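What changed on the folding floor

22/04/2021

I have been meaning to write this one for months, and the reason I kept putting it off is that I get too excited and start explaining linkages to people who only asked how work is going. So, how is work going? Really well! Let me tell you about it.

For anyone new: I work at Hulby, where we wash, mend, sort and send out clothing for secondhand shops and a few family shelters. For most of our history the clever part of the business was people's hands. The washers are machines, the dryers are machines, the label printer is a (very moody) machine, but everything between the dryer and the box was done by somebody picking up a garment, working out what on earth it was, and folding it.

Last October we started changing that. The sorting line went in first. It is a system called Narnis, a belt with scanners that reads the tag we sew in at intake and sends each piece to the right bay. I know conveyor belts are not the glamorous end of automation, but I stood and watched it for most of a lunch break with a sandwich in my hand. On its best day so far it routed 1,432 pieces, and I have the printout on my wall.

Before Narnis we had 16 people on the floor and most of them spent the first half of the shift walking. Pick up a bag, carry it, tip it out, carry half of it somewhere else. We still have 16 people on the floor. That was the promise made when the belt was ordered, it was put in writing, and I am glad to say it has held. What they do all day is different, though, and that is the part I find so interesting.

Folding is the hard bit. A belt can't fold. A robot arm can fold a towel if you give it a nice flat towel and a lot of patience, but clothes come out of a bag in whatever shape they feel like. Knits are the worst of all, because they stretch, they roll up at the edges, and a sleeve will happily hide inside another sleeve. So the way we are going about it is to have our own folders do the job with hand-held grippers, over and over, with every kind of cloth we can find, and the software learns from how they do it. The people who know the work are the ones teaching it. I love this!

And it has turned into a proper skill. Slamet Chong has been folding here longer than I have been employed anywhere, and he was the loudest voice against the whole plan. He said he would try it for one morning. Now he has opinions about pinch angle. He'll tell you to come at a thick knit low and take more than you think you need, and to let the weight of it drop before you try to turn it. I wrote that down and it went into our training notes word for word. 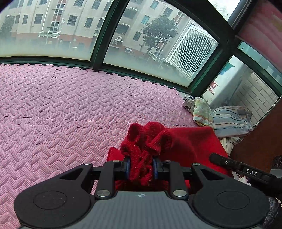

Getting a good bite on red knitwear with the blue-padded jaws.

I like watching that grip in particular because it is such an ordinary thing to do with your fingers and such an awkward thing to do with two pads. You can't feel the rib through them. You have to go by eye, and after a few weeks the folders develop this steadiness in the wrist that I simply do not have. My own attempts are kept in a separate folder called "do not use."

The mats were Tegan Pirihi's idea. We began at the tall benches, same as for hand folding, and shoulders were getting sore by mid-morning. Tegan wanted to work low, on something soft, with daylight, and she was right on all three. She also pushed for the rule that gripper sessions last 30 minutes and then you swap to something else, mending or checking or the packing bay. Management had wanted longer stretches. They tried Tegan's version for a fortnight and that was the end of the argument.

Now for the less shiny side, because I'd feel silly leaving it out. The pay grades took far too long to catch up. People were doing a new, more technical job on the old rate until January, and a couple of them said so in very plain words at the staff meeting. They should have been listened to sooner. There is also the bigger question of what happens once the arms can handle a sweater reliably. We have two arms on trial from Dinport in the back bay, and right now they are fine with pillowcases and hopeless with anything that has a hood. Slamet thinks mending will become most of the job, and we do turn away a huge amount of mending at present for lack of hours. I hope he's right. I'd like it in writing too, same as last time.

Meanwhile the walking is mostly gone, the lifting is mostly gone, and the folders argue about technique over coffee in a way they never did before. Someone in the Hutapea branch has asked to come over and learn, so Tegan is putting together a day for them, with a bag of the nastiest garments she can dig out. She has already set aside a cardigan with toggles.

Next post will be about the tag printer, which has started skipping every label that begins with a K.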